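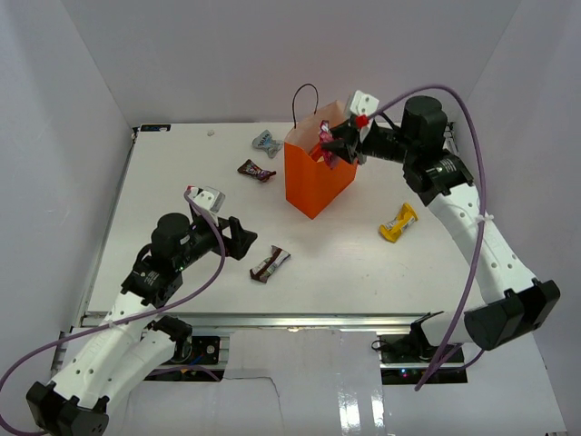

Preparing Party Bags for a School or Community Event

This guidance is intended for staff and helpers who prepare party bags for children's events held in school halls, libraries and community rooms. It covers planning, buying, filling and handing out. It may be used for a single birthday table or for an end-of-term fair.

Before you begin

Confirm the number of children expected and the age of the youngest. The age of the youngest child decides what may go into every bag, as bags are often swapped or shared once they have left the hall. Where any guest is under 3, leave out hard sweets, balloons, marbles and anything with small loose parts.

Ask parents and carers about allergies when the invitations are sent, and keep the replies in one list. Replies given by word of mouth on the day should be added to the same list before any bag is handed over.

What you will need

Paper bags with handles, one per child, and a few spare
Individually wrapped sweets or small snacks
One non-food item per bag, such as a pencil or a sheet of stickers
Plain labels and a dark pen
A shallow box or crate for moving the finished bags
A clean, dry table

Choosing the bags

Paper bags with a flat base are preferred because they can be filled without being held. Open one bag before buying the full quantity and check that the handles are firmly fixed. The Barimska branch uses a medium bag for most events and a small one for the May fair, where the bags are given out with a drink and children have only one hand free.

Bags in a single colour are easier to manage than a mixture. Where colours are mixed, disagreements at the door are common, and the queue slows down. If two colours must be used, keep one for children with a listed allergy and tell all helpers beforehand.

Buying the contents

Buy wrapped goods only. Loose sweets should not be used, even when they are placed in a twist of paper by hand, as the ingredients cannot then be checked. Keep the outer packaging from every multipack until the event is over. Many small wrappers carry little or no allergy information, and the outer pack may be the only place where it is printed.

Set a limit for each bag and keep to it. A limit of 45 pence for food and a little more for the non-food item has proved workable at most of our events. Receipts should be passed to Nestor Bautista at the Zerkness office by the end of the following week.

Filling the bags

1. Wash your hands and wipe down the table.
2. Open all the bags and stand them upright in rows.
3. Place the heaviest item in each bag first.
4. Add flat items, such as stickers, against one side.
5. Add the wrapped sweets last. Put aside any with a torn or open wrapper.
6. Check each bag against the list of contents.
7. Write the labels and fix them to the front of the bags.
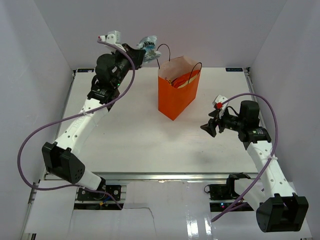 For larger events, it is better to work along the row with one kind of item at a time. At an event of 200 bags, two people working in this way can finish in an afternoon, whereas filling each bag completely before starting the next leads to missed items. Bags for children with allergies should be filled first, closed, labelled with the child's name and put in a separate crate.

Chocolate should be left out in warm weather. Finished bags must be kept away from radiators and direct sun, and should not be stored on the floor.

Handing out

Give the bags out at the exit as families leave. Named bags should be handed to the parent or carer. Any bag left over may be opened and its contents kept for the next event, provided that the dates on the outer packs allow it.

Questions about this guidance should be sent to Szymon Kubiak, Events Desk, Barimska.

Last reviewed: 2024-04-28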